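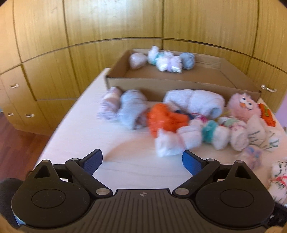 Ewan Prendergast wants it written down that folding flat is faster, and that he's been folding flat at Wisthorpe for years with no complaints. Fine. Flat is faster going in. Then you want the towel at the bottom and the whole stack comes out with it. Section 4 is for rolling. If you fold, skip to 5 and good luck.

4. Filling the box

4.1 Before you start

You need:
A table with a clear stretch long enough to lay a bath towel out full length
The box, lid flaps folded down or cut off
Everything out of the dryer and cooled off
Rubber bands or soft ties, only for the fleece throws

Put the box at the far end of the table, long side facing you. Push it back till it touches something solid, a wardrobe or a wall. Otherwise it creeps away every time you press a roll in and you end up chasing it.

CAUTION: Nothing damp goes in. Not even a bit damp. Cardboard holds it and the whole lot smells by the end of July. If a hem feels cool against your cheek, back on the rack.

NOTE: Use a shallow box. Deep ones get filled in layers and then you can't see the bottom one. If deep is all you have, cut it down until the sides are lower than a rolled hand towel stood on end.

4.2 Rolling towels

1. Lay the towel flat. Label side up, so it ends up inside.
2. Fold in half the long way. Bath sheets in thirds.
3. Smooth from the middle out. Takes two seconds, don't skip it, the creases set.
4. Start at the short end. First turn tight, tighter than feels right.
5. Roll away from you, both hands, thumbs behind. Keep the edges lined up as you go.
6. Stop a hand's width from the end. Turn the last corner in, finish the roll, tuck the corner down inside the open end.
7. Set it down on the seam.

If the middle slides out like a telescope, step 4 was too loose. Unroll and start again. Pushing it back in with your fingers doesn't work, it just comes out the other side.

4.3 Rolling small stuff

Washcloths, baby blankets, pillowcases, soft tops.

1. Fold to a square, or near enough.
2. Roll from one side.
3. For pillowcases, leave the open end till last and flip it back over the roll like a sock cuff. Holds by itself.
4. Thin cotton can go into a ball if it wont hold a roll. Balls go in corners and gaps, never on the bottom of a row.

NOTE: Fleece unrolls the minute you look away. Band it once around the middle, loosely. A tight band leaves a dent you'll still see next winter.

4.4 Lining up

Don't put things in the box as you roll them. Everyone does and it means repacking. Roll the lot first, park it on the table in front of the box, then load.

1. Big rolls nearest the box.
2. Small ones beside them, same direction if there's room.
3. Check the pile for strays. A sock in a roll is a sock gone till next year.
4. Sort by who needs it first, not by color. The Adelia guide says color. It looks lovely and you will take the box apart on the first cold night looking for the thick one.

4.5 Loading

1. Begin in a back corner. Either one, whichever hand you use goes opposite.
2. Soft rounded bundles first, snug in the corner.
3. Then along the back wall, each one pressed up against the last. Standing on end is fine for short firm rolls. They can poke up over the rim at this point.
4. Long rolls go in last, lengthwise along the front. They hold the rest in place.
5. Fill gaps with washcloths. Gaps are what makes things slump when you carry it.
6. Press down flat with both palms. Springs back a little = good. Doesn't move at all = too full, take one out.

CAUTION: Do not fill past the rim if another box is going on top. The weight goes onto the towels instead of the cardboard and the sides bow out. Then the bottom box tears when somebody lifts it by the edge.

NOTE: Allow 15 minutes for a full box the first time. Gets quicker. If you're at 50 you're refolding things you already folded, go have a coffee.

4.6 Labels

1. One label on the short end, one on top. Not just on top, you can't read it in a stack.
2. Write what's in it and what it's for. "Guest towels, spare room." "Linens" tells you nothing.
3. Millow labels peel off cardboard in the cold. Run a strip of clear tape over them, past the ends.
4. If you use the numbered Hviid tags, copy the number into the list before the box goes away. Jhosep Rengifo has a box marked 1487 and no list. It's still closed.

4.7 Putting it away

1. Clear the wardrobe shelf and wipe it. Let it dry with the doors open.
2. Two hands under the box, never by the rim.
3. Slide it in short end first so the label faces out.
4. Leave a finger's gap at the back — more if it's an outside wall.
5. Shut the doors and check they close without leaning on them. If they push back, the box is too deep for the shelf. Turn it or move it. Forcing it will strain the hinges and they take ages to get hanging right again.

Old wardrobes with big doors: open both before you lift. Trying to hook one open with your foot while holding a box is how the last one got dropped.

4.8 Problems

Box sags in the middle: too heavy. Bath sheets should be split between two boxes.

Rolls come undone inside: the corner tuck was missed (4.2 step 6) or there's a gap. Fill it.

Towels come out stiff: they went in that way. Shake hard before rolling, it lifts the pile.

Musty smell: empty it, wash everything again, throw the box out. Airing the box is a waste of an afternoon.

Fuzz all over everything: new fleece in with dark towels. Keep new fleece seperate for the first 5 washes.

Can't get the first roll out: packed too tight in front. Pull from the middle of the row, where there's some give, never from a corner.

For wool and anything with feathers go to section 6. Do not roll feathers.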